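4.2 Putting the game away

I said in the last section that kitchens and sock drawers taught me less than I had hoped, so I'm going to spend this one on games. More exactly, on the few minutes after a game ends, when somebody has to get everything back in its box. I think of this as the most underrated kind of tidying there is. You already have a place for each thing, the place is cut to size, and you still end up with a piece or two sitting out on the table.

Most of the boxes in our collection came from a secondhand shop on Gimau Street, and they arrived in every state you can imagine (one had a whole sandwich bag of rubber bands in it, no game at all). I sorted them into two heaps. In the first heap are the boxes with one big open well, where you tip everything in and shut the lid. In the second are what I'll call slotted cases, where each kind of piece has a channel or a pocket of its own. People told me over and over that they prefer the second kind, and then they told me, usually in the same breath, that the second kind drives them nuts.

The poker case is my favorite example of a slotted case, and I'll lean on it for the rest of the section. Chips stand on edge in rows, cards go in the middle, dice get their own pocket. Figure 6 has one with its lid up and three chips still out on the wood, just to the right of the handle.
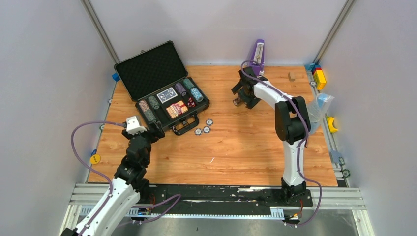

Page last changed: 6th April

Figure 6. A slotted case, open, with chips, cards and dice in their compartments and three loose chips beside the handle.

What I like about the case in Figure 6 is how much the color does for you. The purple chips are in one short row, the red dice sit together in front of them, and over at the right end the dark teal chips and the light blue ones share a single slot, one color carrying on where the other stops. Now, is that shared slot a mistake? I asked people this a lot during the July sessions and got two firm answers. Players who learned on a case with mixed slots thought it was completely fine — the line where the color changes is all the divider you need. Players who hadn't were bothered by it and wanted each color in a channel to itself, even if that left a channel half empty.

I went in on the side of the second group and came out somewhere in between. A shared slot is easy to read when you're looking straight down into it. It gets harder at the end of a long evening, when you have a handful of chips and you're feeding them in without really looking. The colors drift, one blue lands among the teals, and from then on the row has no clear rule and anybody's guess is as good as yours. Our notes from the Stasby house have a nice run of this, where a slot went from two clean colors to a jumble over 8 evenings and not one player could say when it had happened.

The decks are a different story. A deck is one object as long as it's squared up, and people treat it that way. They'll tap it on the table, turn it, tap it again, and lower it in with two fingers. I don't have a single note of anyone complaining about where the cards go. The dice are somewhere in the middle: they don't need an order, just a pocket, and a loose group of dice in the right pocket counts as put away by everyone I talked to.

Then there are the stragglers. Three chips lying flat on a tabletop look like nothing much, but they're the part of the job that people leave. I had assumed this was plain laziness (mine included!), and the interviews made me more generous. Picking up a flat chip from a hard surface is fiddly. You either need a fingernail under the edge or you drag the chip to the side of the table and catch it as it comes off. Getting it standing in a row is fiddly again, and if the row is packed you have to open up a gap first. So the last few chips cost more than the ones before them, per chip, and they come when you're already half out of the room.

Thoroddsen cases, which I cover in 4.3, try to deal with this by making the slots a little longer than the rows. The older Tusus trays do it with a shallow dish at one side where you can throw anything you don't feel like sorting. I was sure the dish would turn into a junk pile. In two homes out of the three that used one, it did, and in the third it was emptied every time before the lid came down, which I have no good explanation for.

One more thing about lids. When the lid of a case stands up at the back, as it does in Figure 6, you work from the front, and the handle side becomes your side. Loose pieces tend to collect there, right by your hands. Several players had made a habit of it and called it "the porch," and I've borrowed the word for the coding sheet. A chip on the porch is on its way in, as far as its owner is concerned. A chip at the far end of the table is lost until somebody says otherwise. I coded the two separately, and the counts are in the table at the start of 4.3.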